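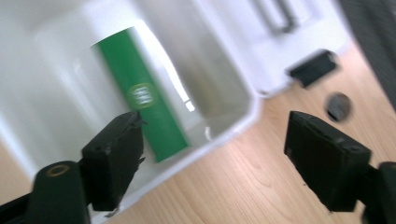
Stirkstead Tidy-Up Set – read me first

Last real edit October 2019. Small fixes after that, not logged.

What this is

Notes and short clips of ordinary household things being put away in bins, tubs and boxes. Living room and hall mostly. One item, one container, one clip. The things are what you'd find on any floor at the end of the day: tubes, cans, rolled-up mats, soft toys, packets, socks, a lot of pens.

1029 clips in total, 39 container types. If your copy has fewer you probably have the July one, please get the new one. The July copy had the hall folder missing.

What's in the folder

clips/ – the clips, one per put-away
labels.csv – one row per clip
containers.txt – list of the containers with a short note on each
items.txt – same for the things that go in them
skipped.txt – clips we took out and why

Columns in labels.csv

clip – the clip name, no ending
item – short plain name, lower case
item_color – main color only. Green is green, we don't split it into shades
container – short name from containers.txt
container_color – white, clear, gray, other. Milky plastic goes under white
pose – how the item sits at the end: upright, leaning, flat, on_end, unknown
room – living, hall
notes – free text, often empty

About pose. Upright means it stands on its lower end on the floor of the bin. A tall item that stands but tips a bit is still upright. Leaning is for things resting clearly on the wall, you'd expect them to slide if the wall went away. The line between the two is soft and two people labeling will not always agree. We didn't go back and fix the early ones.

on_end is for boxes and books only. Yes it overlaps with upright. Too late to change, too many rows.

Containers

White plastic bins are the most common by a long way. See-through tubs next, then cardboard, then two baskets. Light comes through the milky bins and washes out whatever is inside, mostly near the top. Shiny spots on the inner wall too. If you are picking colors off the clips, take them from the lower part of the item where it's less pale.

Rims: some are thick and rounded, some are thin. containers.txt says which. It matters more than you'd think for telling the bins apart, the walls all look the same.

Bin names are just names. "Jullen" is the tall one, "Akl" the low wide one, no deeper meaning, they stuck.

Items

Tall thin things were kept in on purpose. Rolled things and tubes are annoying to store, they fall over, they take the whole bin and then nothing else fits. Most home storage pictures show folded towels and that's not how most floors look.

Logos and print: don't rely on any of it. A lot of it is too blurred or small to read. We do not guess at brands. If the lettering can't be read the notes column says no_text or is left blank – same thing, sorry, two habits.

Item names were kept simple. A cylinder that could be a can or a roll is called "cylinder". Please keep to that if you add rows.

Known problems

- Blur. A fair part of the clips have some. Left in unless nothing at all could be made out.
- Tilted views. Floors slanting, furniture slanting. Not rotated back, do it yourself if you need it.
- room is wrong on some hall clips where the door was open and the labeler saw the living room floor
- 3 clips are in there twice under diffrent names. Listed at the bottom of skipped.txt
- container_color "other" is a mess
- no night-time clips
- item_color blank on most pens, there were just too many pens

Not in here

No kitchen. No food. No glass. No laundry – that was going to be its own folder and never got done. Nothing about how long the tidying takes either, the clips are trimmed at both ends so please don't work out times from them.

Adding rows

Use the same columns in the same order. Commas in notes need quotes round them or the row breaks. New container? Add it to containers.txt first, then the rows. Check spelling of the container name, it has to match exactly, caps too (Akl not akl).

If you're not sure about pose put unknown. Unknown is fine. A wrong upright is worse than an unknown.

Labels were checked by a second person for 2 of the bigger folders and by no one for the rest. Expect errors, send them over.

Use

Free for research, teaching, home projects. Selling the clips on as they are is not ok. If you use it, write "Stirkstead Tidy-Up Set, Satetti" somewhere people can see it. No need to ask first.

Questions and fixes – open an issue, put the clip name in the title. Issues with no clip name tend to sit there for a long time.

To do

Merge on_end into upright (maybe)
Fix the doubles
Better notes for the see-throgh tubs
Go over the hall folder again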